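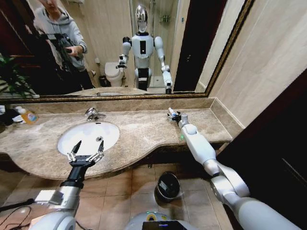
The pay and allowances working group of the Stombridge Staff Forum met on 19 October 2020 to review the annual pay settlement, the results of the August cost survey and the proposed change to the overtime threshold. The minutes of the previous meeting were accepted with one correction: under item 4, the basket for home fixtures should list a single-lever chrome faucet and an oval white undermount basin as separate lines, with the marble countertop and framed mirror kept under furnishings. The corrected basket applies to all returns from August onward.

Present: six employee members, three management members, one adviser from Olaniyan (pay data). Minutes taken by the forum secretary.

1. Matters arising

1.1 The request for pay band medians by site was answered in writing before the meeting. Figures for the Nunavard site exclude employees on fixed-term contracts. The employee side asked for a second table that includes them. Management agreed to supply it.

1.2 The query on back pay for employees who moved bands in mid-year is closed. Payroll has confirmed that the higher rate applies from the date of the move.

2. August cost survey

2.1 The adviser presented the survey results. Forms were sent to all employees on the payroll at the end of July and 2,818 usable returns were received. Returns with no housing cost entered were set aside.

2.2 Median monthly household spending on rent or mortgage, utilities and food was higher than in the previous survey. Spending on commuting was lower at all sites. The adviser noted that the commuting figure reflects home working and should not be read as a lasting change in prices.

2.3 The employee side asked that commuting be held at its earlier weight when the survey is used in pay talks. Management did not agree. It was left that both versions would be calculated and shown side by side.

2.4 The home repair and fixtures category had the lowest response rate. Many respondents entered a yearly total in the monthly column. Returns where this was plain from the notes were adjusted. Others were left as entered. The form will be changed so that this category asks for a yearly amount only.

3. Annual settlement

3.1 Management restated its offer: a flat increase of $645 a year to all base salaries in bands 1 through 4, with no percentage element. Bands 5 and above would receive no general increase.

3.2 The employee side said a flat amount was acceptable in principle for bands 1 and 2. For bands 3 and 4 it would fall below the rise in costs shown by the survey. A percentage increase with the flat amount as a minimum was proposed.

3.3 Management asked for the proposal to be costed before responding. The costing is to use headcount at the end of September and to show employer payroll taxes on a separate line.

3.4 The effective date was discussed. Management's offer runs from January 1. The employee side asked for the start of the current pay year. No agreement was reached and the item stays open.

4. Overtime threshold

4.1 The Stindberg site pays its locally agreed overtime premium after a lower number of weekly hours than the other sites. Management proposed a common threshold. Some 200 employees at Stindberg would be affected.

4.2 The employee side asked how many of these had worked hours between the two thresholds during the last full quarter. The payroll extract shows 105. The extract counts each employee once, regardless of the number of weeks involved.

4.3 It was agreed that no change will be made before the annual settlement is concluded. Management will prepare a note on transitional payments, covering the length of protection and whether the payments count toward pension contributions.

5. Shift allowance

5.1 The allowance has not been changed for two pay years. The employee side asked for it to be linked to base pay. Management will consider this with item 3 and does not wish to treat it separately.

6. Other business

6.1 Pay statements at Nunavard show the shift allowance and the night supplement as one sum. Payroll will split them from the next available run.

7. Actions

Second median table, with fixed-term contracts included: management.
Survey results under both commuting weights: adviser.
Revised survey form, home repair and fixtures category: adviser.
Costing of the percentage proposal with minimum: management and adviser jointly.
Note on transitional payments at Stindberg: management.
Split of allowance lines on pay statements: payroll.

The next meeting will be called when the costing under 3.3 has been circulated. Papers are to reach members five working days in advance.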